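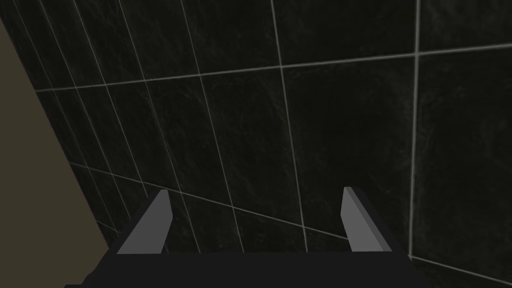 How many recordings do you need before a computer can tell two frogs apart?

For the two species in the ditch behind my house, 199 clips got me most of the way there, and most of those were bad.

Some background, for anyone who hasn't had to listen to me talk about this at dinner. I've been building a little program called Cokari that listens to frog calls and takes a guess at who's singing. It started in April, when the noise at night got so loud I had the bedroom window shut in perfectly nice weather, and I realized I had no idea what was making it. I asked my neighbors. One said frogs (thank you!) and another said crickets, and that was the whole of the local expertise.

So I started recording. My first clips were made on my phone from the back steps, and when I play them now I mostly hear my own jacket. Then I bought a cheap weatherproof recorder and strapped it to a fence post, and that went much better, apart from the week I had it set to run from noon to six in the evening. I have hours and hours of lawn mowers from that week if anybody wants them.

The part that does the guessing is a small neural network called Tam. I didn't invent anything clever. You chop the audio into short pieces, turn each piece into a spectrogram (a picture of sound, with time going across and pitch going up), and then you're back in the world of sorting pictures, where there are plenty of tutorials and people have already made all the mistakes for you. I still made them again, of course.

My favorite one was the truck. For a couple of weeks Tam was getting almost everything right on my test clips and I was very pleased with myself. Then Huw Watkins asked me if I'd split the clips by night or just shuffled the whole pile. I'd shuffled the pile. So pieces of the same night were in both the training set and the test set, and on one particular night there was a refrigerated truck idling over on Larnby Road for hours. Tam had learned that truck hum means chorus frog. It's a fair thing to conclude from what I gave it!

I split everything by night after that and the score dropped like a rock. It's been creeping back up since, slowly — more nights helped, and so did mixing in rain and traffic on purpose so it would stop caring about them. What didn't help was making the network bigger. I tried it anyway, twice, and my laptop fan sounded like it was leaving for the airport.

Labeling is the slow part and I don't have a trick for it. I sit with headphones and a cup of tea and press one key for one frog, another key for the other, and the space bar for "beats me." The space bar is getting worn. Octavian Crăciun did a batch for me over in Oltley, where he has a pond and much better ears than I do, and we disagreed on more clips than I'd like to admit. When we listened together he was right on nearly all of them, so I went back and redid a bunch of my early ones.

What I'd like next is to have it run on the recorder itself so I'm not walking out to the fence post to swap memory cards in my slippers. The board I have in mind is tiny and Tam will need to lose a lot of weight to fit. I've read three different guides on how to shrink a model and they each start by telling you to ignore the other two.

It's November now and the ditch is quiet, so there's nothing new coming in. I'm using the time to clean up the code and rename files, because past me thought "new_final_b" was a good name for a folder. If you have frog recordings from your own yard and don't mind sharing, leave a comment. Long ones with boring stretches are fine, I need the boring stretches too. And please write down the date and what the weather was doing, even if it's just "wet."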